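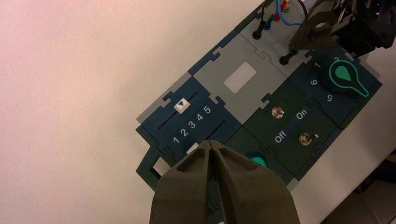 The Last Four Hundred

The budget closed at 4 and we had $400 left in it, which at Humov is practically a dare. Leave it alone and next year they figure you never needed it!

I wanted fingers. Olive-green ones, same as we already had, from Kotian, $20 apiece. (I can do that math in my sleep. I had done that math in my sleep.) My boss wanted a second task board, with the sliders and the knob and all those little sockets, and she had the Juvoseck catalog open with her thumb on the page.

"The arms know this board by now," she said.

"The arms don't know anything," I said. "They need fingers."
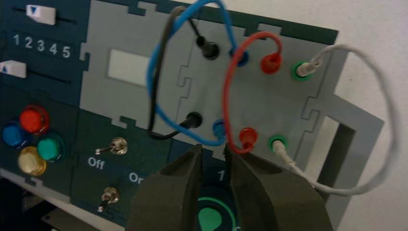

by Flallinia

So we stood there by the table and argued, while the clock over the door crept up on 4. She pointed at the test leads. Who was going to pay for those when they wore out, the black and the blue and the red and the white? I hadn't put leads in my plan at all. I hate it when she does that.

With 2 minutes to go I typed in ten fingers and spent the rest on leads, and she leaned over my shoulder and hit Send before I could check the shipping.

"How much was shipping?" she asked, walking back to her desk.

I scrolled down. Then I got up and closed the door.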